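Picked up the Andia from the dealer in the morning, a used hatchback with the small engine. The trip meter read 205 miles by evening, most of it highway. It holds 65 without fuss, but the hills past the reservoir had it dropping a gear and making a lot of noise. 102 horsepower is not much with two people and luggage in it.

The seats are better than the ones in the old Elus. More support under the legs, and the wheel comes out far enough that I don't have to sit hunched up. Rear visibility is poor. I'll want to get used to the mirrors before I park downtown.

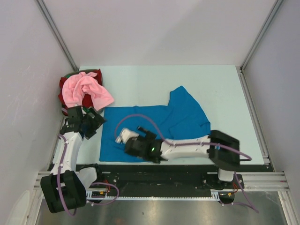
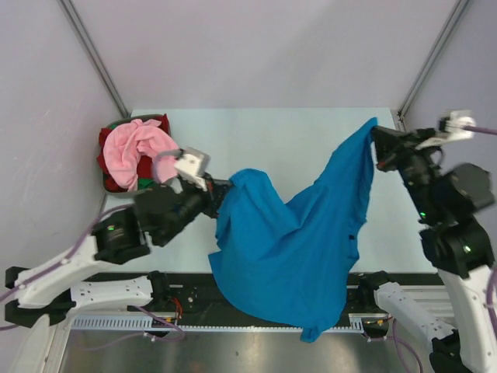

Pink towel and red cloth, both times.

Gudrun Lundgren wrote back in the evening that I should have held out for the Vasseur, that the gearbox in the Andia is fine until the first cold morning, and that I ought to get the fluid changed now and not wait for the service light. She paid 751 for hers to be put right and is still sore over it.

I called the shop before they closed. They can take it next week – fluid, filters and a look at the front left tire, which has a worn inner edge. The dealer knocked 1,000 off the price, so there is room for it. Need to find the second key. It was not in the envelope with the papers.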